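Handlungsanleitung: Einrichten und Freigeben von Arbeitsplätzen für Aufzeichnungen mit handgeführten Greifwerkzeugen

Stand: 15. Oktober 2021

Geltungsbereich

Die vorliegende Anleitung richtet sich an alle Beschäftigten und Gäste des Anwendungslabors Skitport, die mit handgeführten Greifwerkzeugen Handhabungsabläufe aufzeichnen oder solche Aufzeichnungen vorbereiten. Sie gilt sinngemäß auch für die Außenstelle Burkitska, soweit dort keine eigene Betriebsanweisung ausgehängt ist. Bestehende Vorschriften zum Arbeitsschutz, zum Datenschutz und zur elektrischen Sicherheit bleiben unberührt und gehen im Zweifel vor.

Die Anleitung ersetzt die bisherigen Einzelblätter zur Tischbelegung und zur Kabelführung. Die Prüfliste für die stationären Roboterzellen ist davon nicht betroffen und wird weiterhin gesondert geführt.

Begriffe

Als Arbeitsfläche gilt die gesamte Tischfläche, die während einer Aufzeichnung mit dem Greifwerkzeug erreicht werden kann, einschließlich der Randbereiche. Als Umfeld gilt alles, was von der Kamera des Werkzeugs erfasst werden kann, ohne selbst Gegenstand der Aufgabe zu sein. Wegen des großen Bildwinkels der verwendeten Objektive reicht das Umfeld in der Regel weit über die Tischkante hinaus. Als Durchgang wird eine einzelne Aufzeichnung vom Start- bis zum Stoppsignal bezeichnet, als Serie eine Folge von Durchgängen mit derselben Aufgabe und derselben Freigabe.

Schritt 1: Aufgabe anlegen

Vor Beginn ist im Verwaltungsprogramm Cisness eine Aufgabe anzulegen. Einzutragen sind die Bezeichnung der Aufgabe, die beteiligten Gegenstände, der vorgesehene Arbeitsplatz und die verantwortliche Person. Die Bezeichnung soll die Handlung benennen, etwa "Tuch falten und ablegen" oder "Behälter aufrecht stellen". Sammelbezeichnungen wie "Diverses" oder "Test neu" werden bei der Durchsicht zurückgewiesen.

Jede Serie erhält eine fortlaufende Nummer. Wird eine Serie unterbrochen und am selben Arbeitsplatz ohne Veränderung des Aufbaus fortgesetzt, bleibt die Nummer erhalten. Nach jeder Veränderung der Beleuchtung, der Tischposition oder des Werkzeugs ist eine neue Nummer zu vergeben.

Schritt 2: Werkzeug prüfen

Das Greifwerkzeug ist vor der ersten Verwendung am Tag auf sichtbare Schäden zu prüfen. Zu kontrollieren sind insbesondere:

der feste Sitz der Kamerahalterung,
die Beweglichkeit beider Finger über den gesamten Weg,
der Zustand der Fingerauflagen,
die Zugentlastung an der Anschlussleitung, sofern das Werkzeug kabelgebunden betrieben wird,
die Sauberkeit der Frontlinse.

Die Linse darf nur mit dem bereitliegenden Reinigungstuch und ohne Druck gereinigt werden. Reinigungsmittel für Tischflächen sind dafür nicht zugelassen. Werkzeuge mit gelockerter Kamerahalterung sind außer Betrieb zu nehmen und mit dem roten Anhänger zu kennzeichnen. Ein Nachziehen der Schrauben durch die aufzeichnende Person ist nicht gestattet, denn danach muss die Kalibrierung erneut durchgeführt werden.

Das Gewicht des Werkzeugs beträgt in der Grundausstattung 804 Gramm. Bei längeren Serien ist auf eine entlastende Haltung zu achten. Nach sechs aufeinanderfolgenden Durchgängen ist das Werkzeug abzulegen und eine kurze Pause einzuhalten. Beschwerden an Handgelenk oder Unterarm sind der Laborleitung frühzeitig zu melden.

Schritt 3: Arbeitsfläche einrichten

Auf der Arbeitsfläche dürfen neben den Gegenständen der Aufgabe auch Gegenstände des täglichen Gebrauchs verbleiben, wenn dies in der Aufgabe so vorgesehen ist. Für die spätere Verwendung der Daten sind unaufgeräumte Tische ausdrücklich erwünscht. Die Unordnung muss jedoch sicher sein. Nicht zulässig sind offene Klingen, heiße Gegenstände, offene Flüssigkeiten in der Nähe spannungsführender Teile sowie zerbrechliche Gefäße im unmittelbaren Greifbereich.

Textilien sind so abzulegen, dass sie keine Netzteile oder Lüftungsöffnungen verdecken. Behälter mit Inhalt müssen dicht verschlossen sein. Bei Behältern mit Reinigungs- oder Gefahrstoffen ist vor der Serie zu prüfen, ob das Etikett vollständig und lesbar ist. Umgefüllte Stoffe in unbeschrifteten Behältern haben auf dem Arbeitsplatz nichts zu suchen.

Höhenverstellbare Tische sind auf die in der Aufgabe eingetragene Höhe einzustellen und zu sperren. Am Lindqvist-Tisch beträgt die größte zulässige Höhe für Aufzeichnungen 1.080 Millimeter. Bei größerer Höhe ist das Ablegen des Werkzeugs in der Wandhalterung nicht mehr gefahrlos möglich.

Schritt 4: Leitungen führen

Leitungen sind die häufigste Ursache für abgebrochene Durchgänge. Zu unterscheiden ist zwischen Leitungen, die zum Betrieb des Arbeitsplatzes gehören, und solchen, die als Gegenstand der Aufgabe oder als Teil des Umfelds auf dem Tisch liegen.

Betriebsleitungen werden an der Tischkante gesichert und außerhalb der vorgesehenen Bewegungsbahn geführt. Sie dürfen weder unter Spannung stehen noch eine Schlaufe bilden, in der sich die Finger des Greifers verfangen können. Mit "Spannung" ist an dieser Stelle der mechanische Zug gemeint. Verlängerungsleitungen dürfen nicht hintereinander gesteckt werden.

Lose Leitungen, die als Gegenstand dienen, müssen an beiden Enden vom Netz getrennt sein. Die Trennung ist an der Steckdose zu kontrollieren und nicht allein am Schalter des Geräts. Stecker mit freiliegenden Kontakten oder beschädigtem Gehäuse sind auszusondern. Für Steckernetzteile gilt dies auch dann, wenn sie während der Serie nicht bewegt werden sollen.

Schritt 5: Umfeld kontrollieren

Unmittelbar vor der Freigabe ist eine Probeaufzeichnung ohne Greifbewegung anzufertigen. Dabei wird das Werkzeug langsam über die gesamte Arbeitsfläche geführt und einmal zu jeder Seite gedreht. Die Probeaufzeichnung wird am Auswerteplatz in voller Größe angesehen. Eine Durchsicht auf dem kleinen Anzeigefeld des Werkzeugs reicht nicht aus.

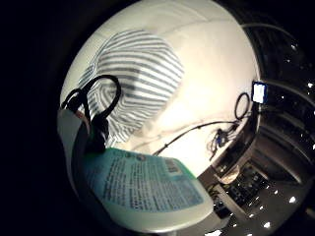

Bei der Durchsicht ist besonders auf Bildschirme, Etiketten und spiegelnde Flächen zu achten. Eingeschaltete Bildschirme im Umfeld sind zulässig, sofern keine personenbezogenen oder vertraulichen Inhalte angezeigt werden. Maßgeblich ist, was bei der kleinsten vorgesehenen Entfernung lesbar wird; ein Text, der in der Übersicht unscharf bleibt, kann bei Annäherung des Werkzeugs durchaus zu entziffern sein. Dasselbe gilt für Adressaufkleber, Lieferscheine und Strichcodes mit Bezug zu einzelnen Personen. Handelsübliche Produktetiketten brauchen nicht abgedeckt zu werden.

In spiegelnden Oberflächen können Personen erkennbar sein, die sich hinter der aufzeichnenden Person aufhalten. Wer sich während einer Serie im Raum befindet, muss vorher unterrichtet worden sein und zugestimmt haben. Die Zustimmung wird in Cisness vermerkt - mündliche Absprachen genügen nicht.

Ferner ist zu prüfen, ob Bedienelemente anderer Geräte im Schwenkbereich liegen. Tastaturen und Bedienfelder, deren unbeabsichtigte Betätigung eine Maschine in Gang setzen könnte, sind zu sperren oder zu entfernen. Trinkgefäße sind außerhalb der Reichweite des Werkzeugs abzustellen.

Schritt 6: Freigabe erteilen

Die Freigabe erfolgt durch eine zweite Person, die an der Einrichtung des Arbeitsplatzes nicht beteiligt war. Sie bestätigt in Cisness, dass die Schritte 2 bis 5 durchgeführt wurden. Die Freigabe gilt für eine Serie und erlischt, sobald der Arbeitsplatz verlassen und von anderen genutzt wird.

Festgestellte Mängel sind vor der Freigabe zu beheben. Eine Freigabe unter Vorbehalt ist nicht vorgesehen.

Schritt 7: Serie durchführen und abschließen

Während des Durchgangs ist das Werkzeug ruhig und ohne ruckartige Drehungen zu führen. Verfängt sich das Werkzeug in einer Leitung oder einem Textil, ist der Durchgang zu beenden. Das Werkzeug darf nicht durch Ziehen befreit werden. Abgebrochene Durchgänge werden nicht gelöscht, sondern mit dem Kennzeichen "Abbruch" und einer kurzen Begründung gespeichert.

Nach Abschluss der Serie sind die Daten auf den Laborserver zu übertragen. Erst nach der Bestätigung der Vollständigkeit darf der Speicher des Werkzeugs geleert werden. Das Werkzeug ist in die Halterung zurückzuhängen, der Arbeitsplatz ist in den Grundzustand zu versetzen, und alle für die Aufgabe entnommenen Gegenstände sind in das Regal zurückzulegen.

Meldung von Abweichungen

Beschädigungen, Beinaheunfälle und nachträglich entdeckte vertrauliche Inhalte in Aufzeichnungen sind umgehend über das Formular 318 zu melden. Betroffene Serien werden bis zur Klärung gesperrt. Eine Weitergabe an Projektpartner ist in dieser Zeit ausgeschlossen, auch wenn nur einzelne Durchgänge betroffen sind.

Das Formular liegt im Vorraum des Labors aus und kann außerdem in Cisness unter "Meldungen" aufgerufen werden. In der Außenstelle Burkitska nimmt die Leitstelle Meldungen auch in Papierform entgegen.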